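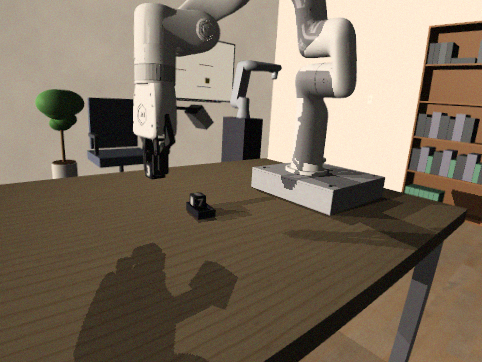
Figure 6-1. Simulator view at the start of the pick demonstration: gripper open above block 7.

6 Running the visitor demonstration

This section covers the pick demonstration shown to visitors on an open day. It assumes that the Skandix simulator is installed (Section 2) and that the Nirnach scene package has been loaded at least once on the same computer. For demonstrations on real arms, see Section 9.

6.1 Before visitors arrive

1. Start the simulator and wait until the status line reads READY. The first start after an update can take almost 300 seconds.

2. Select File > Open Scene and choose open_day_pick. Do not use open_day_pick_old. It loads without an error but has no block labels.

3. Set the playback speed to 70 percent. At full speed, visitors standing at the back of a group tend to miss the grasp.

4. Set the view to Visitor. The block and the gripper fingers must both be visible on the wall display. If either is hidden, press Home to restore the stored view.

5. Lock the view with Ctrl+L.

NOTE: The Visitor view shows more than one arm. Only the arm above the block is driven by the demonstration script. The others hold their start pose and ignore jog commands while the script is loaded.

6. Run the script once without an audience and check the log for warning 44 (grasp width out of range). If the warning appears, reload the scene. Do not edit the grasp width by hand.

6.2 Running the demonstration

1. Press Reset. The gripper moves to its start position with the fingers slightly open and pointing down at the table, as in Figure 6-1.

2. Point out the number on the block. Visitors are asked to look for it again after the block has been placed.

3. Press Run. The script performs approach, grasp, lift, transfer and place in that order.

4. To stop at any stage, press the space bar. Press it again to continue. Stopping between approach and grasp is a good moment for questions about finger alignment.

5. When the script ends, press Reset before the next group comes in.

CAUTION: Do not press Reset during transfer. The block is released where it is and may come to rest partly inside the tabletop. Reload the scene if this happens.

6.3 Letting a visitor take control

Visitors may jog the driven arm with the Proden hand controller. Only 2 controllers can be paired at a time.

1. Stop the script and select Mode > Guest. Guest mode limits travel to the area over the table.

2. Hand over the controller. The left stick moves the gripper sideways and forward, the right stick raises and lowers it, and the trigger closes the fingers.

3. If the fingers are driven into the table, the arm freezes and the status line turns amber. Raise the gripper with the right stick to clear it.

4. Select Mode > Script to return to the demonstration. Guest mode does not end by itself.

NOTE: Shadows in the Visitor view are computed live. On the Pētersons display computer, set Shadows to Low if movement becomes uneven.

6.4 Closing down

1. Unlock the view with Ctrl+L.

2. Close the scene and answer No to the save prompt. Saving overwrites the stored start pose.

3. Switch off the controllers and put them on charge.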